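The Trial Version

The email said the trial was good through Tuesday, May 1, 2018. Three days left. She had told Mevcombe she'd have a yes or no by then, in writing, with reasons.

So. Kitchen table, laptop, cold toast. She clicked Load.

Prendora was the arm. Jivmont was the outfit selling it, two floors above a tire place as far as she could tell from the map. You didn't get the arm right away. You got the arm on a screen first, a lesson pack, a checkered floor and a bunch of junk to pick up, and if you liked how it moved you paid and they shipped you the real one in a crate. Forty middle schoolers would be using it by June. That was the plan. The district had money for one thing and this was maybe the thing.

She had tried two others already. One froze. One wanted a credit card before it would even open a window.

Prendora opened. Credit where due.

The manual was 100 pages and she read three of them. Lesson one, pick a target, drag the slider, watch the arm go. Fine. She dragged the slider. The arm leaned out like an old man over a card table and she said oh out loud, to the toast.

It was the shadow that got her. She hadn't expected a shadow. It went where the arm went, big and crooked, and when she pulled the slider back it folded up and came home again. She did that for ten minutes. Did not write any of it down.

Then lesson two. Sorting. Move the things off the squares and dont tip the cup.
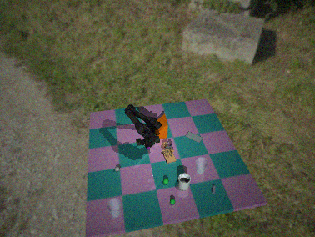 Prendora trial, lesson two, outdoor board. Arm down near the middle, cup still standing.

She typed in the box for notes — Easy to start. Looks nice. Grass is a weird choice.

Grass was a weird choice. Her father used to put a checkers board out on the grass like that, behind the house, with a brick on one corner when it was windy. He worked nights at the Meijer and slept till two and then he'd come out in his socks and beat her. Never let her win. Not once, not on her birthday. He played with whatever was around, bottle caps, acorns, a thimble for a king. Half of it rolled off into the weeds and they would just keep going from memory.

She hadn't thought of the thimble in years.

Okay. Notes. Reasons. Mevcombe wanted reasons.

She sent the arm for a green ball. It missed. She sent it again, slower, and it knocked the ball clean off the board and she sat there leaning sideways in her chair, like she could see over the edge. Reset. Everything back where it was. Both green balls, the cup, the glasses, the orange thing she still couldn't name.

That bothered her a little, how fast it all came back. A kid would love that. A kid would knock stuff over all day, and it would never once be their fault, and was that a reason for or against? She typed it in as a question. Deleted it. Typed it in again.

Price was high. Support line picked up in three rings, a guy eating something, very nice, said the crate took around two weeks. She asked him who picked the grass. He said huh? She said the grass, under the board. He chewed. He said he guessed somebody wanted it to feel like outside.

She thanked him. Hung up. It had gotten dark in the kitchen and she hadn't turned a light on.

Fourth try on the green ball. Slow, slower. The gripper came down over it and closed and the ball went up, just like that, an inch of air and then more, with that big bent shadow sliding under. She held it there. Her finger was cramping on the trackpad. There was nowhere special to put it so she carried it all the way out to the far corner square, where you'd get kinged, and set it down.

Your move, she said.

The arm waited. It would wait till May if she let it.

She scrolled down to the bottom of the form. Recommend, yes or no. She checked yes. Under reasons she wrote, moves well, good shadows, the kids will need a teacher in the room. Read it over. Sent it befor she could fix the shadows part.

Then she hit Reset and went looking for her coat. He'd be up by now. He was always up by now.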